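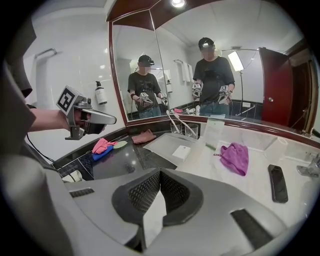 Bathroom at the Estgate house, with the wall mirror and white tile.

Estgate Shared Housing: Progress Report to the Shibata Fund
July 1, 2026

Tenancies
The house has been open to tenants for the full grant period. We received 74 applications and interviewed 30 people. Of those, 22 were offered a room and signed the standard agreement. Three have since moved on, two to family and one to a job out of state. Their rooms were filled from the waiting list.

Rent and arrears
Rent collection is steady. Late payments mostly come from tenants whose hours change from week to week, so Hatsue Ishida now offers a split payment on the first and the fifteenth. Tenants who took this up are current - we plan to offer it to everyone at renewal.

House agreement
The agreement was rewritten in plainer language after tenants asked for clearer terms on guests, quiet hours and shared rooms. Cleaning of kitchens and bathrooms now goes by a posted rota. The old version ran to several pages and few people had read it through.

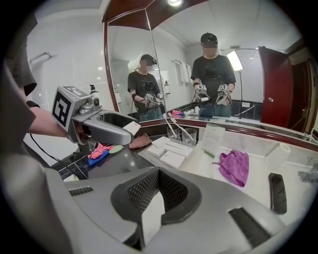
Spending
Spending is within budget except for insurance, where the renewal from Brandance came in higher than planned. Kazuhiro Iwasaki has moved money from the furniture line to cover it. No change to the total is requested.

Next period
We will start talks with Zokura on a second lease in July. A draft budget for that site will follow with the next report.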